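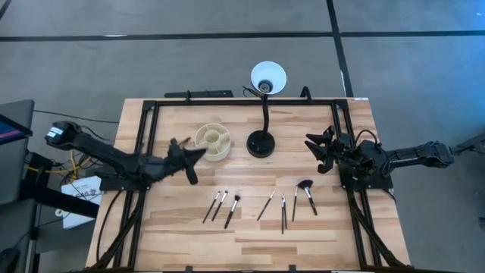
阅读时间:6分钟

第四章 重新学会站立:脊髓损伤后的运动康复

4.1 从一次起立说起

先请你做一件小事:从椅子上站起来,再慢慢坐回去。

整个过程不过2秒,你大概什么都没想。可就在这2秒里,躯干先向前倾,重心从臀部移到脚掌,股四头肌和臀大肌先后发力,小腿肌肉忙着微调脚踝的角度,内耳和眼睛不断向大脑报告身体的位置,血管也在收缩,免得血液一下子全涌到下肢去。几十块肌肉、好几套感觉系统,配合得天衣无缝!笔者教了多年运动康复,每次讲到这里还是觉得兴奋。

脊髓损伤打断的正是这套配合。信号从大脑出发,走到受损的节段就过不去了,或者只能过去一小部分;脚底和关节传回来的感觉也一样。于是一个原本不用想的动作,变成了需要一步一步重新拆开、重新练习的课题。本章要讲的就是这个拆开与重建的过程。

4.2 完全性损伤与不完全性损伤

初学者常常把“脊髓损伤”等同于“脊髓断裂”。临床上真正完全横断的情况并不多,更常见的是挫伤、压迫和随后的水肿、缺血。损伤平面以下若还保留部分感觉或运动功能,特别是骶段最末端的感觉或肛门括约肌的自主收缩,就称为不完全性损伤。

这个区别为什么重要?保留下来的那一点点通路,往往就是训练的起点。一位伤者只能让大脚趾轻轻动一下,看上去微不足道,对治疗师来说却是非常令人振奋的信息:它说明有信号走完了全程。请记住这根脚趾,后面谈到目标制定时还会用到它。

完全性损伤的伤者同样需要站立训练,只是目标有所不同。借助站立床或支具承重,可以帮助维持关节活动度、减轻痉挛,许多人还会提到与人平视交谈时的心情变化。这类收获很难写进肌力评分表,但请不要因此忽略它。

4.3 神经可塑性:训练为什么有用

神经系统会随着使用而改变,这叫可塑性。脊髓本身也有学习能力,腰骶段的神经网络在接收到节律性的负重和髋关节伸展信号时,能够产生类似步行的肌肉活动。减重步行训练的思路便由此而来:用吊带托住一部分体重,让双腿在跑步机上反复体验迈步的感觉。

要让可塑性朝着有利的方向发展,训练必须足够多,也必须足够像真实的动作。只在床上抬腿,抬得再好,也不会自动变成走路。本章配套的教学案例取自Ulport康复中心的站立课程。课程把一次训练定为30分钟,中间穿插休息,学员在治疗师保护下反复练习坐到站的转换。中心把一个训练周期内全体学员完成的起立次数记在墙上的一块白板上,八月结束时,上面写着3,763次。

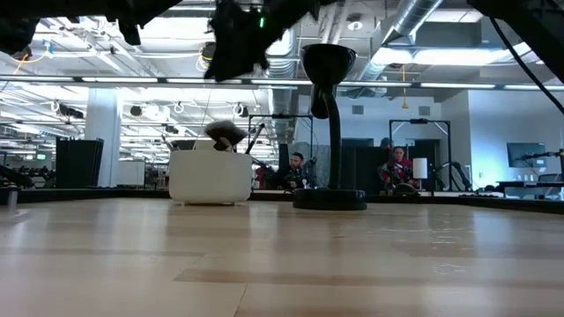
这个数字里有多少次是独立完成的,多少次需要人扶,白板上没有区分,而这恰恰是我们要学会追问的地方。辅助量的变化比次数更能反映进步:同样一次起立,从两人搀扶到一人搀扶,再到只需有人站在旁边,每一步背后都有肌力、平衡和信心的改变。记录时请写明辅助的方式、座椅的高度、是否使用助行架,否则下一位接手的治疗师就无从比较。

4.4 血压、皮肤与疲劳

热情归热情,站起来之前有几件事必须检查。高位损伤者的血管调节能力下降,从坐位转为立位时容易头晕,甚至晕厥。首次站立应当逐步增加角度,每升高一级都要测血压,并询问伤者的感受。第六胸髓及以上平面的伤者还要警惕自主神经反射异常,出现搏动性头痛、面部潮红、血压骤升时,应立即让其坐起,松开衣物和绑带,查找膀胱充盈等诱因,并及时呼叫医生。

皮肤检查放在训练前后各做一次,重点是足跟、膝前和支具边缘。失去感觉的部位不会喊疼,只能靠眼睛去看。疲劳也要留意,不少伤者训练时劲头十足,到了当天晚上才觉得手臂抬不起来,那是因为上肢一直在替下肢出力。

4.5 目标怎么定

现在回到那根大脚趾。“我想走路”是伤者最常说的一句话,治疗师既不该一口答应,也不该一口回绝。比较好的做法是把它拆成若干可以练习、可以测量的小段:坐位平衡、撑起、站立、重心左右转移、原地踏步。例如“扶助行架站满100秒”,既清楚又够得着,完成那一刻的高兴劲儿,旁边的人也会被感染!

小段目标应当由伤者参与选择。有人最在意的是能站着从橱柜里取一只杯子,有人想站着拍一张全家福。同样的站立练习,换上对方真正关心的理由,投入程度会大不一样。

课前思考

一、从椅子上站起来时,如果躯干不前倾,会发生什么?请与同伴试一试,并记录是哪些肌肉代偿发力。

二、为什么训练记录中需要写明座椅高度?

三、向家人或朋友解释“不完全性损伤”,不使用任何专业术语,看看对方能否复述。

下一节先从坐位平衡的评估讲起,请准备一把无扶手的椅子和一只秒表。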